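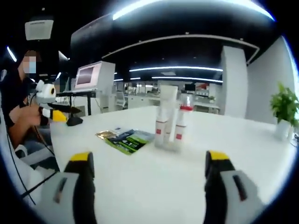
Three white containers on a white table, two of them bottles.

By the time Davina MacAulay gets the kettle on it's past nine, and she has already sung the chorus of the new single twice, once at the sink and once down the hallway to see how it sounded against the floorboards (better, she reckons, than it did in the studio). The second Troltdale record was meant to be a quiet one. It was going to be voice, nylon-string guitar and maybe a bit of harmonium if her bandmate Zlatko Stojanovska could get his working again, and then Zlatko brought home a drum machine and that was the end of that!

"I was cross for a whole weekend," she says, laughing. "Then I heard what he'd done to Pluslow and I had to ring him and apologise."

Pluslow is the one you'll be humming, a slow-burning organ tune that wanders along for three minutes before the bass finally turns up, and when it does you'll want the neighbours to hear it too. Sistex, right behind it, is stranger and colder, with Tuulikki Juntunen's violin looped until it sounds like a tram coming round a bend.

They wrote 31 songs and kept 11, arguing over every one. Davina still misses a waltz that got the chop. They'll play it live anyway, she says, starting Saturday, in a hall that holds 30 if everyone's friendly.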